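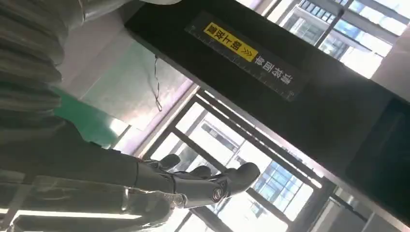 Fastivex has begun refitting the signs and labels at its Plesance site, a project that will run through July. The work covers 75 label positions, including those fixed to long black structural members. Yellow stickers with bold black Chinese characters and a double chevron are among the markings under review, as are the white characters printed directly on the dark strips. Each will be checked for legibility and placement before an English version is added.

The company has assigned the translation to Fedoruk, a language services firm based in Brendley. Nine label types have been approved to date.

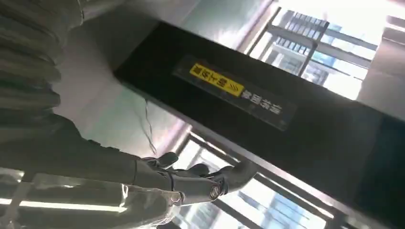
Existing signs will stay in place during the review. New text must fit the space available - on the dark plates with a thin, lighter border, the yellow label and the line of white characters already share the surface. Fastivex expects to print 2,000 labels in the first order, with the remainder held as spares.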